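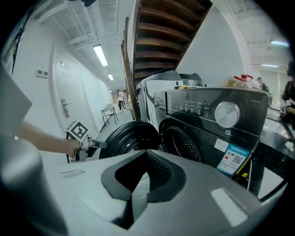

Ditmont opens second shared laundry in Virkska

June 2018. Ditmont, the laundry operator, has opened a shared laundry at the Stoica housing estate in Virkska. It serves the 468 flats on the estate, 378 of which have no space for a washing machine of their own.

The laundry is open every day from early morning until late evening. Residents pay with the same card they use for the estate car park, and a wash costs the same at any hour. Drying is charged separately.
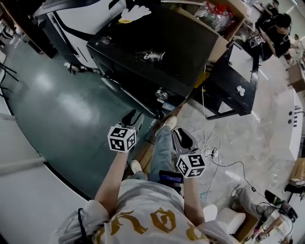 Work on the ground-floor unit started in February. The old drains were replaced and a ramp was added at the street entrance. Ditmont has signed a lease for 9 years with Erko, the estate's landlord, which will pay for heating and cleaning during that time.

Residents asked for longer opening hours and somewhere to sit. Both requests were included in the plans. A folding table and a notice board will be added later in the summer.

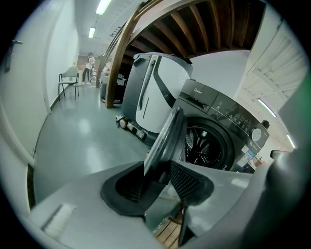

Can people who live outside the estate use the laundry?

Anyone in Virkska can apply for a card at the Erko office, but Stoica residents will be given theirs first. The office has 600 cards to issue this year.

Cards must be collected in person, with proof of address. Lost cards can be replaced at the same desk for a small fee.

Ditmont also runs the shared laundry by Virkska railway station, where prices and hours are unchanged.

ENDS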